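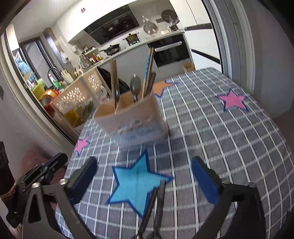 Hetov Two-Finger Hand Gripper, item 3967
$149, pads included

I've been selling and fiddling with grippers for 9 years now, and the thing people write to ask me is always the same: can it do my chores yet? So I'm going to answer that first and talk about the product second, which my brother-in-law says is a terrible way to run a shop.

Short answer – some of them, slowly, if you're patient. Picking up one thing you already know is there? Pretty good! Wiping a flat table? Fine. Clearing up after a family dinner, with chopsticks and spoons and a spatula all leaning on each other in the same holder? That's where I'd keep my sleeves rolled up for a while longer. Long skinny things cross over, one comes up and brings its neighbor along, and a checked tablecloth with stars on it doesn't make life any easier for the software (felt is flat, but try telling a camera that).

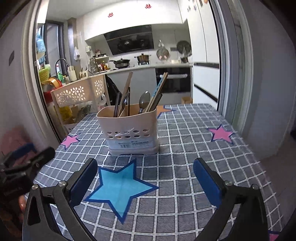
Kitchens are the hard part, if you ask me. A shop floor gets laid out for the machine, and a kitchen gets laid out by whoever cooked last. I ran the Gretus arm on a parts bin all through December and it was happy as a clam, then I gave it my own silverware drawer and we both had a bad afternoon.

Now, the Hetov. You hold this one yourself and work the jaws by hand, so you're the arm and the brain, and it's a lovely way to find out what two fingers can and can't manage before you spend real money. The fingers open nice and wide, and the pads are soft enough that I've picked up a boiled egg with it (twice, and dropped it the third time). Spoons are easy. Chopsticks take practice – go in near the top and squeeze gently.

Spare pads ship separately. Orders from the Sarmiento warehouse usually leave the next working day, and returns are fine as long as you kept the box.

Page updated 2019-06-18

Recently viewed
Gretus Bench Arm, $1034
Hetov Spare Finger Pads, pair
Ever Wrist Strap
Sarmiento Parts Bin, small

We use cookies to remember your cart. By staying on this site you agree to our cookie policy.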